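Why Does a Golf Ball Have Dimples?
By Sena Ofori

I used to think the little dents on a golf ball were just for looks. Then my uncle took me to the course at Hellora, and I started asking questions (a lot of them, sorry Uncle!). 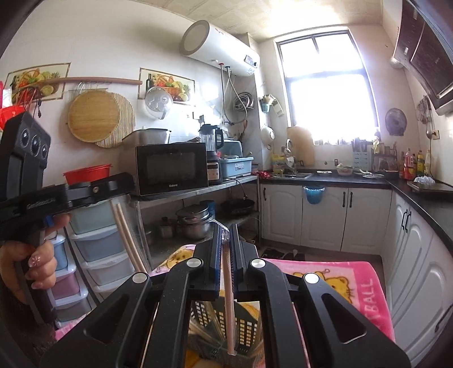
Smooth balls are slow balls

Long ago, golf balls were smooth. Players noticed something weird – their old, scratched-up balls flew farther than the shiny new ones! So ball makers started putting bumps and dents on them on purpose.

What the air is doing

When a ball flies, it has to push through air, and the air pushes back. We call that drag. Behind a smooth ball there's a big messy patch of swirling air that holds it back. Dimples stir up a thin layer of air right next to the ball, so the air hugs it longer and the messy patch gets smaller. Less drag, more distance!

Spin helps too

A good hit makes the ball spin backward. The dimples help the spinning ball bend the air downward, and that gives the ball a lift – a bit like a wing.

Go count some

Balls don't all have the same number of dimples. I tried counting mine with a marker, dotting each one as I went. I got to 168 and dropped it under the couch. Maybe you'll do better than me!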